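Lolura: A Rhythm Game for Two Players
Project report, Game Design and Production, second year
Kaj Kragh and Sólveig Norðdahl

1. What we set out to do

Lolura is a music game for two people sharing one keyboard. Each player follows a lane of notes and presses a key when a note reaches the line at the bottom. Most games of this type score the players against each other. We wanted the two lanes to make up one piece of music, so that a missed note on the left leaves a hole that the player on the right can hear.

The assignment asked for a playable build with at least 3 complete levels, a test with players from outside the class, and a written report. We finished the levels and the test. The options menu was not finished and is described under section 5.

2. Division of work

Kaj wrote the timing code, the input handling and the score screen. Sólveig composed the music, made the note charts and drew the backgrounds. We both worked on the level order and on this report. The music was written in the same program for all the levels and exported as separate tracks, one for each player and one for the backing.

3. The levels

The first level is called Ullau. It runs at 100 beats per minute and has only quarter notes until the second verse. The two lanes play the same rhythm most of the time, so players can copy each other if they get lost.

The second level, Onton, splits a melody between the players. The left lane has the first half of each phrase and the right lane answers. We changed the chart for this level more often than any other. In the early version the pauses were too long, and the waiting player lost the beat and came in ahead of the music.

The third level is Dubey. Here the lanes cross over in the bridge – the left player takes over the bass line and the right player takes the melody. A short flash of the lane borders warns the players one bar before the change. It is the hardest level and the one we are most satisfied with, although the ending is abrupt.

4. Timing

A rhythm game has to agree with itself about when a beat happens. Our first build moved the notes using the frame timer, and the music drifted away from the picture on slower computers. By the end of Ullau the notes were visibly behind the drums. In the current build the position of every note is calculated from the playback position of the audio, and the drawing follows that. If the computer drops frames, the notes jump a little but land in the right place.

We use three grades for a hit: clean, loose and miss. A loose hit still plays the note but at lower volume. We tried playing the loose notes out of tune. It was funny the first few times and tiring after that, so we took it out.

Keyboards were a problem we had not planned for. Many cheap keyboards cannot report certain groups of keys held down together, and with two players this happens often. We moved the left player to A, S, D and the right player to J, K, L, and took out every chart passage where both players hold more than one key. This cost us some of the fuller chords in Dubey.

5. Player test

We held the test in May with 18 players, working in pairs. Each pair played all the levels in order and then talked with us for a few minutes. We wrote down what they said and saved the scores.

Every pair got through Ullau. Onton split the group. Pairs who counted out loud did well, and pairs who stayed silent tended to drop out at the same place, right after the first chorus. Several players asked for a practice mode where a single phrase can be repeated. We agree that it would help and would build it first if we went on with the game.

The crossover in Dubey was understood by most pairs only on a second try. The flash of the borders was seen but not understood. One player suggested that the notes themselves should change color before the switch, and we have added that to the current build. It has not been tested with new players.

The missing options menu came up too. At present the volume can only be changed outside the game, and there is no setting for audio delay. Players with wireless headphones heard every beat late and got poor scores through no fault of their own.

6. What we would change

We spent too long on the backgrounds. They look good on the title screen, but during play people look at the notes and very little else. That time should have gone into the charts and the menu. We would also bring in outside players earlier, with one level and plain graphics.

The score screen shows one shared result for the pair. Some players wanted to know who made the mistakes. We kept it shared on purpose and would keep it that way. 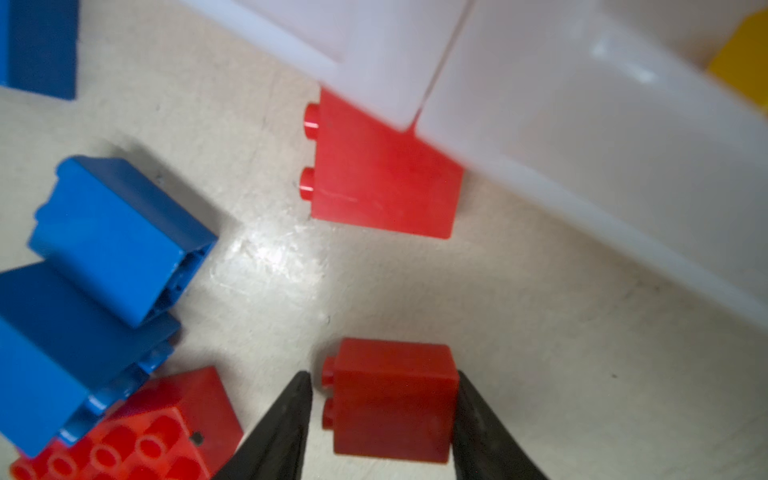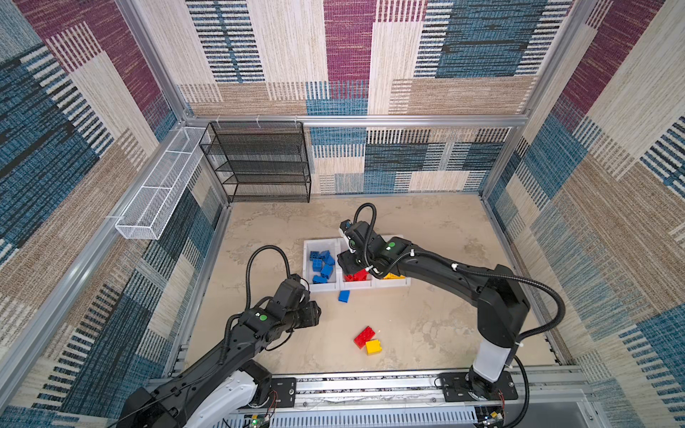

Page last changed: September 19, 2022

Files

The build runs on Windows and needs no installation. Unpack the folder and start the file named Lolura. The charts are plain text files and can be opened in any editor – the format is explained in the readme. The music may be used for other school projects if Sólveig Norðdahl is named as the composer.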